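ok thread time, because three people asked me how the butcher-block oil thing went and I can't type it all out again

So back in February I bought a beech top secondhand from a guy named Declan Ellery out in Zorville. Paid 300 for it, which felt steep until I lifted my end of it. My back still has opinions

I sanded it in the garage over a bunch of evenings. 80 grit, then 120, then 180. I stopped at 180 and I will not be taking questions from the 400 grit people (hi Nicanor)

First coat was plain mineral oil – the cheap drugstore kind. It drank it! I put on more before bed and by morning it looked thirsty again, so I just kept going
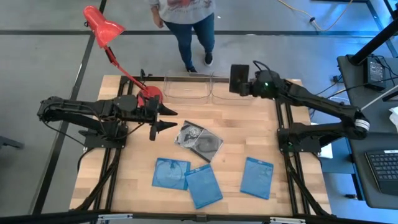
Do you have to wipe off the extra oil? I'd say always, maybe half an hour after you put it on, or you get a sticky film that grabs every crumb in the house.

After the oil I went over it with a board wax my sister swears by. Little tin, smells like oranges, costs way too much. You rub it in with an old T-shirt, go have lunch, then buff it till your arm gives up

One more thing – do the underside too!! I skipped it on my last top and it cupped so badly a pencil would roll right off. Same number of coats on both sides, and don't forget the end grain, it soaks up oil like crazy

And please don't leave the oily rags in a heap. Mineral oil is pretty tame but linseed and tung rags can heat up and catch fire all by themselves. I lay mine flat outside on the concrete till they're stiff

Next up is the matching shelf. Nicanor Gallardo is lending me his good sander if I promise to at least try 220. We'll see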